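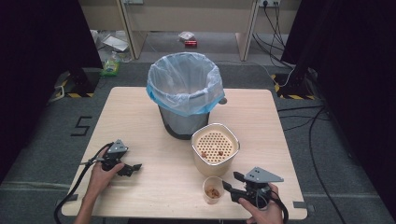 Revathi Marar
Floor trainer, Rundthorpe

Home Guides Training Floor notes Contact

So you've been asked to teach a robot to clear a table. Welcome! I've been doing this since last May, and before that I spent years clearing real tables in the Rundthorpe cafeteria, so I'm writing this for people coming over from the kitchen side like I did. You don't need to code. You need two hands and some patience, and comfortable shoes if you have them.

The job is pretty simple to explain. You hold a gripper in each hand, you do the chore, and the system (ours is called Plullow) records how you did it. Later on the software people use all those recordings to train the arms that will do the clearing on the late shift. One run through the chore is called a take. My target is 40 good takes a shift, and I didn't get anywhere near that my first week, so don't panic.

Setting up

Get your station number from the board and find it on the floor. The numbers are done in black tape on the carpet, nice and big. If you're on 5, like I usually am, it's to the left of the table.

Put the trash bin at the back, near the middle. Line it and fold the rim of the bag all the way over the top edge of the bin. Do this properly! A bag that slips down in the middle of a take means you stop and start over, and that drives me nuts.

Next comes the cream container with the orange insert, the one with all the holes. It goes in front of the bin and a bit to the right. Your small clear cup goes in front of that, on your side. Then put out your food bits. I like a couple of brown pieces on the insert and a few crumbly ones in the cup, but change it up between takes. If every piece sits in the same spot, the arms only learn that spot.

Last thing before you pick anything up: look at your cables. Each gripper has one, and they should hang off the table and run along the floor where you won't step on them. I let mine drop over the front corners. Saturnino Moya runs his some other way and we've agreed to stop discussing it.

Doing a take

1. Pick up both grippers, fingers pointing in toward each other over the table. Hold still until you hear the tone.

2. Start with the cup. Close the right gripper on it slowly. It's thin plastic and it will crumple if you squeeze like you're holding a mug.

3. Bring it over the bin, tip it, and wait for the crumbs to fall before you move away. Use the left gripper to steady the bin if you need to.

4. Go for the pieces on the insert, one at a time. Come in low from the side. If you push straight down, they wedge in the holes and you'll be there all day.

5. Go back to your starting position and hold still again for the second tone. Then reset the table and go again.

If you drop something, pick it up with the gripper and carry on. I used to cancel those takes, and then Teodoro Valcárcel from the software side came by and told me they were some of his favorites (the arms drop things too, and they have to learn what to do next). If you touch anything with your bare fingers, though, cancel it.

What it's like, and the question everybody asks

Your forearms will be sore for a few days. Switch tasks when the schedule lets you, and take the breaks. Maite Pastor does the schedule and she's good about it if you speak up early.

And yes, people ask me if I'm training my own replacement. I asked too, in the first meeting, pretty loudly. What we got in writing is that the arms take the late clearing shift, which was always the hardest one to fill, and that cafeteria staff get first pick of the trainer jobs. Araceli Nieto and I both moved over that way. My pay went up a little and I'm home for dinner. I do miss the regulars, and I miss talking to people while I work. Some of my old crew are still uneasy about it and I'm not going to tell them they're wrong. Come to the monthly meeting and ask, because the plan for the day shift hasn't been settled yet.

Before you leave your station, hang up both grippers, tie off the bag, and write your take count on the sheet.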